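Subject: Re: [credits-list] Attribution of direction in the Malý touring prints
Date: 16 July 2014

Dear colleagues,

The Hakamwood Film Archive thanks Vojtěch Sýkora for his inquiry, which is quoted in part below. We have now compared our print with the production papers and can offer a reply on most of the points raised.

> The Usden catalog gives the director of the second
> Malý feature as the same man who plays the judge. The
> opening titles on our print name no director at all.
> Does Hakamwood hold a print with the titles complete,
> and would you accept the Usden credit as it stands?
> I would also be glad to know how you enter actors who
> took over direction during shooting.

Our print has the same opening titles as the one described. The titles name the cast, the camera operator and the producer, and then go directly to the first street scene. There is a splice 50 frames after the producer's card. It is possible that a director's card was removed at this point, but the splice alone does not prove it. The film is known to have been shortened for the Gonolell touring season, and a good deal of trimming was done at that time by projectionists.

The production papers are more helpful. Two call sheets from March name the leading actor as director, and a third, for the courtroom interior, leaves the line blank. We therefore enter him as director with the note "from call sheets." We do not treat the Usden entry as a source in its own right, as it gives no reference for the credit.

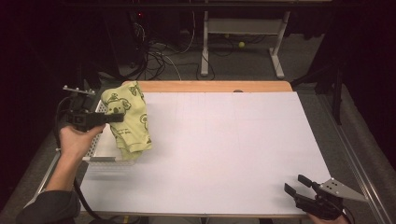

Wardrobe credits for the same film present a separate difficulty, and members preparing records for the shared catalog are asked to keep them apart from the direction question. The titles give one name for costumes, while the payroll gives two. Where surviving garments or reference pieces are described in a record, please state the base color first and the printed motif second, in the way one would write "pale yellow-green, printed in dark green, koala-like face" for the cloth hanging over the corner of the perforated metal tray. Entries that say only "patterned cloth" will be returned for revision.

On the matter of actors who took over direction during shooting, our practice is to enter both persons and to state the evidence for each. Reviews may be cited, but only those printed within a year of the first showing. Later memoirs go in the notes field. Several members have asked that we give the two names equal weight in the heading - we have discussed this and prefer to wait until the revised rules have been circulated.
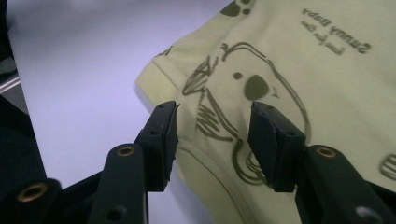 Pale yellow-green baby garment on a white surface.

Mr. Sýkora's second message asked about running length. The Usden record gives a print 300 feet longer than ours. If that print can be inspected, we would be grateful for a note of every splice in the first reel, and of any title card that follows the producer's. Please quote our record number, 401, in the reply.
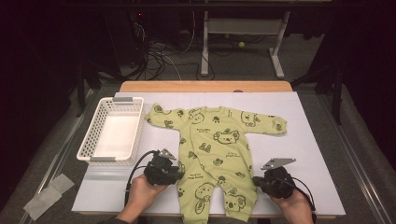

Long-sleeved baby onesie with koala faces and paw prints, laid out flat beside a white basket.

Corrections to existing records may be sent to the list or to the catalog desk directly. Requests to view the call sheets should be made in writing.

Yours faithfully,

Catalog Desk
Hakamwood Film Archive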